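Why Is Cardboard So Strong?

By Gráinne Phelan

I have a confession. I love cardboard. When a big box comes to my house, I'm happier about the box than about whatever is inside it, and so is my cat, Pillow. Last Monday a new lamp arrived, and Pillow was sitting in the box before I'd even found the plug.

Pillow is not a small cat. She's more of a furry bowling ball. But the box held her up when I carried it across the kitchen, and it held her up when she jumped in and out of it all afternoon. Now think about that for a second. Cardboard is paper! You can rip paper with two fingers. So how can a box made of paper carry a bowling ball cat?

Let's find out. You might want a sheet of paper for this.

The secret is in the middle

Go and find an old box that no one needs (ask first!) and look very closely at a cut edge. You'll see two flat sheets with a wiggly line running between them, like a tiny row of waves.

Those two flat sheets are called liners. The wiggly part in the middle is called the fluting, and each little wave is a flute. Yes, like the instrument! The whole sandwich has a long name: corrugated cardboard. Corrugated just means "folded into ridges." Say it out loud, it's a great word. COR-uh-gay-ted.

Thin cardboard, like the kind in a cereal box, doesn't have any waves in it. It's one thick layer of paper. Grown-ups in the box business call that paperboard, and some of them get a bit grumpy if you call it cardboard. I call it cardboard anyway.

Try this: the paper bridge

You'll need:
2 sheets of plain paper
4 books, to make two stacks the same height
Some coins

Put your books in two stacks with a gap between them as wide as your hand. Lay one sheet of paper flat across the gap, like a bridge. Now put a coin in the middle.

Flop! Down it goes. When I tried it, my bridge sagged before I'd let go of the coin.

Now take the second sheet and fold it back and forth, back and forth, the way you'd make a paper fan. Make the folds as wide as your finger. Open it up a little so it looks like a row of mountains, and lay it across the gap with the folds running from one stack of books to the other. Then start adding coins. (Go slowly, and put them in the middle.)

I got 12 coins onto mine before Pillow came to help, and that was the end of the bridge.

It's the same kind of paper both times. Nothing has been added to it. So what changed?

It's all about shape

A flat sheet bends easily because it's so thin from top to bottom. When you fold it into ridges, it gets taller. To bend the bridge now, you'd have to stretch the bottoms of the ridges and squash the tops, and paper is surprisingly good at not being stretched. It's hard work to pull a sheet of paper longer. Try it! Hold both ends and pull straight. You'll get tired first.

Your folded bridge does have one weak spot, though. Press down hard and the ridges spread out sideways and go flat. That's where the liners come in. Glue a flat sheet on the top and another on the bottom, and the ridges can't slide apart anymore. They're stuck in place, all holding each other up.

Look at the waves in real cardboard again and you might notice they're a bit like a row of arches. People have built bridges out of arches for thousands of years. When something pushes down on the top of an arch, the push travels around the curve and down the sides. So a sheet of cardboard is a whole lot of very small bridges in a line.

Boxes have a favorite way up

Most boxes are made so that the waves in their sides run up and down, like columns. That helps them hold up other boxes stacked on top. If you turn a box like that on its side, some of the columns are lying down, and it won't be as good at holding a heavy load.

You can test this one too. Roll a sheet of paper into a tube, tape it, and stand it on the table. Put a book gently on top. It'll probably stand there quite happily. Now lay the tube down on its side and put the book on that. Squish!

So where did cardboard come from?

This part surprised me. The first wavy paper wasn't used for boxes at all. It was for hats! In England, more than 150 years ago, men wore tall stiff hats, and wavy paper was used as a lining inside to help them keep their shape.

Later on, people in the United States started wrapping wavy paper around glass bottles and lamp chimneys so they wouldn't smash on the way to the store. Then someone had the idea of gluing flat sheets to it, and before long there were boxes made of it everywhere. Before that, a lot of things were sent in wooden crates, and those were heavy and took a lot of nails.

How the waves get made

At a cardboard factory, paper comes in on rolls so big that you couldn't get your arms even part of the way around one. First the paper is warmed up with steam so it goes soft. Then it's squeezed between two big metal rollers with ridges on them, like giant gears, and out it comes all wavy. Glue goes on the tips of the waves, and the flat liners get pressed on. The glue is mostly starch, and it often comes from corn. Corn is holding your boxes together!

After that, the sheets are dried, cut and creased so they can fold up neatly into boxes.

Walls inside the walls

Boxes can have cardboard on the inside, too. If you've ever seen a box made for glasses or jars, you might have noticed the thin walls that crisscross through it. They're called dividers or partitions. They keep things from knocking into each other, and they're handy for keeping small things sorted so you don't have to dig. 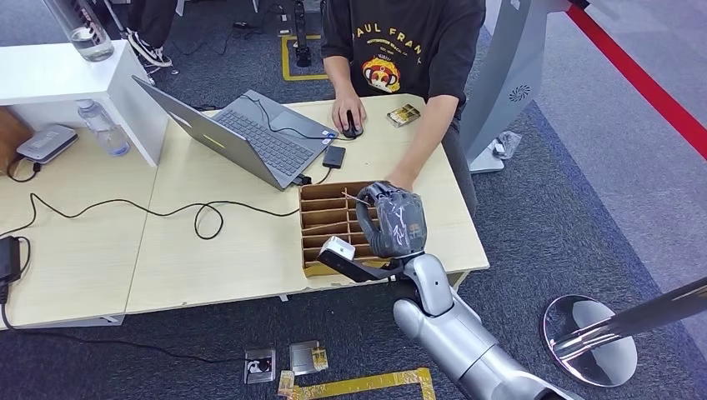
A cardboard organizer with lots of narrow slots, sharing a desk with a laptop.

Dividers are really easy to make, and you don't need any glue. My neighbor's son Daly made one for his marbles. Here's how he did it.

Cut two strips of cardboard, the same height as your box and long enough to reach across it. In the middle of each strip, cut a slit that goes halfway. (If the cardboard is thick, get a grown-up to do the cutting.) Turn one strip upside down so that its slit points at the other one, and slide them together. You've made a cross! Drop it in the box and you have 4 little rooms. If you want more rooms, use more strips and cut more slits.

Can cardboard get worn out?

Cardboard has one big enemy, and it's water. Paper is made of tiny fibers from trees, all tangled up and holding on to each other. When water gets in, the fibers let go and the glue goes soft too. A soggy box is a sad box.

But that's also what makes it easy to recycle. At the recycling mill, old boxes get mixed with water until they turn into mush, a bit like oatmeal. The mush is cleaned to get out the tape and staples, spread out flat, and dried into new paper. The fibers get a little shorter each time around, so the mill often mixes in some new ones to keep the paper strong.

Please don't put greasy pizza boxes in with the clean ones unless your town says it's okay. Grease is hard to wash out of the mush. Where I live, we tear off the clean lid and recycle that part.

Words to remember

Corrugated: folded into ridges or waves
Flute: one of the little waves inside cardboard
Liner: the flat sheet on the outside
Partition: a thin wall that divides up a space
Fiber: a tiny thread, like the ones that make up paper

Something to try next

Can you make a cardboard stool for a stuffed animal, with no tape and no glue? How about one for a heavy book? Think about which way the waves should run before you start cutting. And if you have a cat, shut the door!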